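Software Engineer, Simulation and Grasp Planning

Wundano, Zunisthorpe
Full time, ongoing. Hybrid, with at least two days a week on site.

Wundano writes planning and control software for bin-picking and machine-tending cells. Our main product is Fleury, a motion and grasp planner used by integrators who supply their own arms and grippers. Before any planner change is released it is tested in simulation, then on the hardware cells in our Zunisthorpe workshop.

We are hiring one engineer to take over the simulation side of that process. The position reports to Hugo Cordier, who leads the planning group.

About the work

Fleury's regression suite runs 4,000 grasp scenarios each night against the main branch. A scenario consists of a gripper model, an enclosure, a start pose, a target and a set of limits on joint speed and contact force. Results are compared with the previous night's and any change in plan time, path length or collision margin is flagged. At present a good share of the flags are caused by the simulator and not by the planner: contact jitter, poor collision meshes, and small differences in step order between machines. Reducing that share is the first task for the new hire.

The second task is the wrist view. Each scenario can render what a camera mounted behind the gripper would see, and our perception code reads those renders to estimate free space between and beyond the fingers. We keep the geometry plain. Many of the hard cases are enclosures with flat grey walls and little surface detail, where the depth estimate has only shading and a few seams to work with.

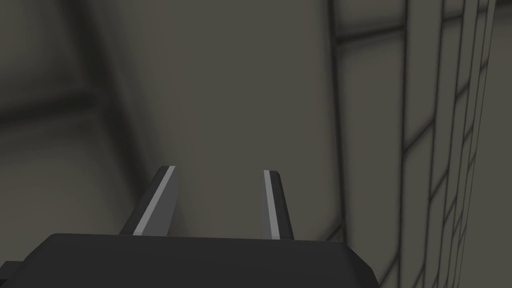
What you will do

Maintain the scenario runner (C++ and Python) and its scheduling across a cluster of 60 nodes.
Rebuild the collision meshes for our parallel-jaw grippers and write the checks that compare them with the supplied CAD.
Make runs repeatable, so that the same seed and build give the same trajectory on any node.
Extend the wrist-view renderer with configurable lighting, lens and noise models.
Work with the perception group on test sets for low-texture enclosures.
Review planner changes and reproduce field faults reported by integrators.
Take a turn on the nightly triage roster, shared among 8 engineers. Triage is done in office hours and there is no overnight call.

What you will need

Solid modern C++ and working Python.
Experience with at least one rigid-body physics engine, including time spent inside its contact solver or collision code.
A sound grasp of rigid transforms, inverse kinematics and sampling-based planning.
The habit of writing tests for numerical code and choosing tolerances you can defend.
Clear written English. Design changes here are proposed and argued in short documents.

Useful but not required

GPU rendering or ray tracing.
Experience with depth estimation or camera calibration.
Time spent commissioning real robot cells.
Familiarity with Divden, our in-house scene description format. It is not published, so we expect to teach it.

A degree is not required. We will consider equivalent work in games, graphics, vehicle simulation or a similar field.

Conditions

Salary is set by band and the band is sent to every applicant before the first interview. Staff receive an annual training allowance of up to $1,000. Part-time arrangements of four days a week can be discussed. Relocation to Zunisthorpe is not funded. Applicants must already hold the right to work.

How to apply

Send a résumé and one page describing a simulation or numerical fault you traced to its cause. State what you measured, what you ruled out and what you changed. Code samples are welcome if you are free to share them. Please mark applications "Simulation, attention Hugo Cordier" and lodge them through the careers form on this site.

Applications close 21st March. The process is a phone call, a paid half-day exercise on a cut-down copy of the scenario runner, and a visit to the workshop. The start date is negotiable, but no later than August.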